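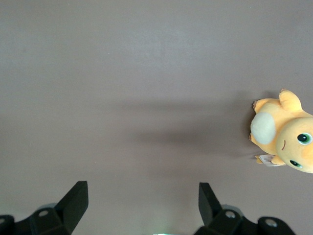 Photo: Trollent Robotics Workshop, open day, October

What I Saw When I Went to Meet the Robots

Have you ever tried to pick up a toy while wearing big oven mitts? Give it a go after you read this (ask a grown-up where the mitts are). It's harder than you'd think, and it's a pretty good way to find out what life is like for a robot arm!

Last month I spent a whole morning at the Trollent workshop in Ladau, which opens its doors once a year so kids can come and see the robots working. I got there early and there was already a lineup, mostly kids your age, and one very excited baby in a dinosaur hat.

The robot I liked best is called Plandura. It's an arm, so don't go picturing a robot with legs and a face. It has a shoulder, an elbow and a wrist, a bit like yours, and at the end it has two black fingers. People call that part the gripper. Plandura's job that morning was to pick up a soft toy from a table and put it in a tub. Easy peasy for you. For a robot, not so much.

How does it see?

You've got eyes in your head. Plandura has a little camera near its wrist, so when the arm moves, its eye moves too. Imagine having an eye on the back of your hand! You could look under the couch without bending down.

In the photo you're seeing what the camera sees. Look along the bottom and you'll find the two fingers, wide open. The yellow-orange toy is over on the right, lying on its side. Can you spot its green eye? It's got a cream tummy, too, and a tiny foot with pointy toes. All the kids had their own idea about what animal it was. I said dragon and I'm sticking to it.

Now look at the space between the fingers. No toy there! If the robot closed its fingers from that spot it would grab nothing but air. It has to move over first, and get the toy between its fingers before it squeezes.

Why are soft toys tricky?

A wooden block stays the same shape whichever way you hold it. A soft toy squishes and flops about. It has arms and feet sticking out, and it can land on its back, its side or its nose. Each time, the robot has to work out a new place to grab.

Shadows can be a puzzle as well. You know a shadow isn't a thing you can pick up, but a robot has to learn that. There's a big soft shadow across the table in the photo. Did you notice it?

How does it learn?

Practice, practice, practice. The people at the workshop told us Plandura had done 1575 practice grabs, and 378 of those were with soft toys. I got tired just hearing it. Each try took 30 seconds, and in between somebody moved the toy to a new spot.

Then 12 of us got to choose where the toy went. I put it right near the edge of the table, because I'm a bit mean. The arm stopped, swung across, went down very slowly and got it by the tummy. Everybody clapped!

Try it at home

Put a soft toy on the table. Close one eye and use only your thumb and one finger to pick it up. Now turn the toy on its side and try again. Did you grab it in the same place?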